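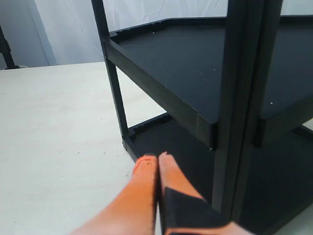

CADONTON, September

To: the list
Subject: Re: [council-watch] Public notices ordinance, second reading

I went to the second reading and took notes. The draft minutes won't be up until after the comment period closes, so this is what I have.

The ordinance would let the city stop printing legal notices in the newspaper and post them on the city website instead. State law allows this for cities that meet a population threshold and keep an archive the public can search. The city attorney said Cadonton qualifies on the first point and will qualify on the second once the new site is running. The vendor is Mamo, the same company that handles utility billing. The contract for the archive was approved in the spring on the consent agenda, so there was no discussion of it then and there was very little this time.

The staff report puts the print cost at 414 dollars per notice on average, counting the long ones for rezoning and the annual budget. It does not say how many notices ran last year. One member asked for that number and was told it would be sent to the council later. I have put in a written request for it as well and will post whatever I get.

Public comment ran past 8 p.m. Most speakers were against. The main objections were that older residents read the notices in print, that a page on a city website can be changed after it goes up, and that the paper loses the income. Two people spoke in favor on cost. A speaker from one of the rural districts pointed out that her road has no reliable internet service, and the chair said printed copies would be posted at city hall and the library.

An amendment to keep printing notices for annexations and tax increases failed on a tie. The main ordinance was then moved to a third reading without a vote on the merits. Changes proposed before that reading have to be filed with the clerk 12 days ahead. I would like to see the failed amendment come back with bond elections added to it. I think one of the members who voted no would take it if the language on annexations were narrower.

There was also a short exchange about coverage. The chair said the paper had not been fair to the council and had printed an editorial without disclosing that it is paid for the notices. I went back and checked, and the editorial does say so, in the last paragraph. The Filter newsletter repeated the chair's version and has not corrected it. I wrote to them and got an automatic reply.

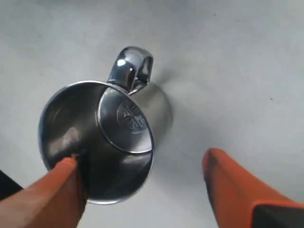
A subscriber in Zamow disagreed with my post from last month and sent this to the list:

> We went through the same thing here and I don't think it turned out
> as badly as people say. The city pays less, and the notices are
> easier to find than they were in the back of the classifieds. You
> can sign up to get them by e-mail. I get every planning notice now
> and I never saw one before.
>
> What I would push for is the archive. Ours had no dates on the
> older items for the first year, so you could not show when a
> notice had gone up. A zoning case had to be noticed again for that
> reason. Get the time stamp in the ordinance itself and don't leave
> it to the vendor.
>
> As for the paper, I don't think a city council should be deciding
> how to keep a newspaper in business. If people want that, it
> should be a line in the budget where everyone can see it.

I agree on the time stamp. The Cadonton draft only says notices will be "maintained in a retrievable form," and nothing in it covers edits after posting. I have asked the clerk whether the Mamo contract does.

I don't agree about the e-mail list. It works for people who already follow the council. The printed notice reaches some people who were not looking for it, and those are often the ones who own land next to whatever is being rezoned.

Written comments are limited to 500 words and go to the clerk's office. Put the ordinance title in the subject line. If you send one, please copy the list so we don't all make the same point.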